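Momow's paper swap outgrows the library and heads for the hall

If you have a drawer at home stuffed with saved wrapping paper, and let's be fair, a good many of us in Momow do, you will be pleased to hear that the town's much-loved paper swap is coming back in July, and that this time it will have room to stretch its legs.

The swap began as a bit of a winter tidy-up in the back corner of the Momow library, with a single trestle and a kettle. Last year 131 people came through in one afternoon, which was lovely for the swap and rather hard on anyone hoping to read the newspaper in peace. So the organisers have taken the plunge and booked the Relden Street hall, which holds 300 and has a proper kitchen, a ramp at the side door and (at long last!) somewhere to hang a wet coat. 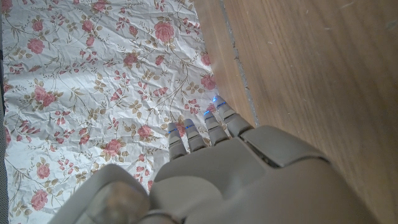 The idea is as simple as ever. Bring along whatever gift wrap, tissue, ribbon or brown paper you have been putting by, hand it over at the door, and take home as much as you think you'll honestly use. There is no weighing and no tickets, and you are welcome even if you turn up with empty hands, as plenty of young families do in the lead-up to a run of birthday parties. Creased paper is fine. A cool iron and a tea towel will bring most of it back beautifully, and there will be two ironing boards set up near the stage for anyone who would like to have a go.

Foil and glitter papers are the only ones the swap can't take, as the local recycling run won't accept the leftovers. Everything else that isn't claimed by closing time goes to the kindergarten for collage, or into the yellow-lid bins.
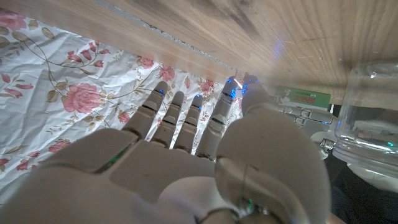 A hand at the edge of a light wooden surface.

New this year is a book-covering corner, run with the help of Finau Stationers, who are lending rulers, bone folders and a good supply of glue sticks. It was the most asked-for thing in last year's suggestion box, and it is easy to see why, with the winter holidays nearly over by then and a new term's exercise books waiting to be dressed up. Children are very welcome to sit down and learn, though little ones will need a grown-up beside them for the scissors.

Hajji Bakery will be looking after the afternoon tea, with scones, a lentil soup for those who feel the cold, and the date slice that sold out before two o'clock last time. Takings from the tea table go towards the library's large-print shelf, which was $877 better off after last year's swap and has grown very handsomely as a result.

Doors open at 10 am and the hall will be packed up by 3 pm. Parking behind the hall is limited, so if you live close by, a walk might be the kinder choice, and neighbours with bulky bags can drop them at the library desk during the week before. 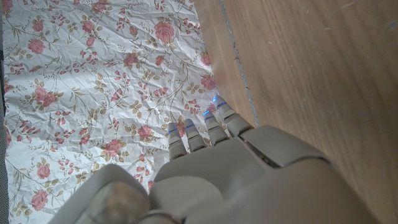

RECENT STORIES

Relden Street footpath works to finish before winter
Library extends evening hours for senior students
Letters: a kind word for the Momow bus drivers
Seedling stall returns to the Saturday-style market green
Hall kitchen reopens after new benches go in
What's on in July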